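So our robotics club finally met again, and I came home buzzing! We spent the whole session on picking up small food items with the hand-held grippers, one in each hand, and Li-hua Wu got jujubes on her very first go. The smooth ones love to roll away from me.
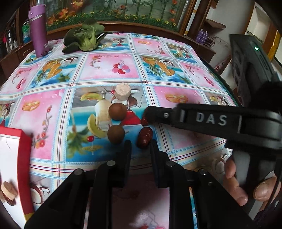

Tyra Bråten wants 50 clean pickups from each of us before July, and I've got 30 so far - not bad for a beginner. My left hand is still hopeless. Next time we swap partners and I get Makis, who is scary fast.

Last updated: 30/01/2021

Comments

Frøydis: Save me a spot next time!!

Tormod B.: 30 already? I'm stuck on 2 - jealous.

Recent posts
Our club trip to Skjelbred
Why I joined the Tendley team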